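4. Table set-up and finger check

Do this before every session, both grippers. Forlow hand units only, the Indutton arms have their own sheet.

1. Wipe the white table top. Let it dry.
2. Tray down first, the cream one with the rabbit. Cup and saucer go behind the far rim, on the table.
3. Hold the unit low over the tray, fingers open. You want both finger tips in view and clear tray floor between them.
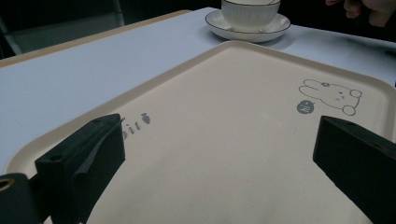 SET-UP > FINGERS AND MOUNT

4. Check both fingers for play. If one wobbles, take it off and reseat it. Dont just tighten over it.
5. Open and close 12 times. Stop if it sticks.
6. Wipe the finger faces, dry cloth.

CAUTION: Keep your free hand off the linkage when closing. It pinches.

Note: battery under 98 percent, swap it before you start.

Spoon check, needs 2 units. Teaspoon goes on the tray at a slant. Second unit comes in from the far right and down to the handle, point first. First unit stays put, jaws open.
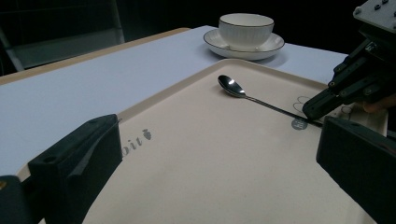 Photo: Patricio Valdebenito / Landine

7. Bring the point down slow. Dont press the spoon into the tray, it bends the tip.
8. Close, lift, put back. Log any slip.
9. Fingers get replaced at 1000 cycles, even if they look ok. Spares are in the Domínguez box, orders go out Thursday so tell Patricio before then.

Mount screws: see secton 5.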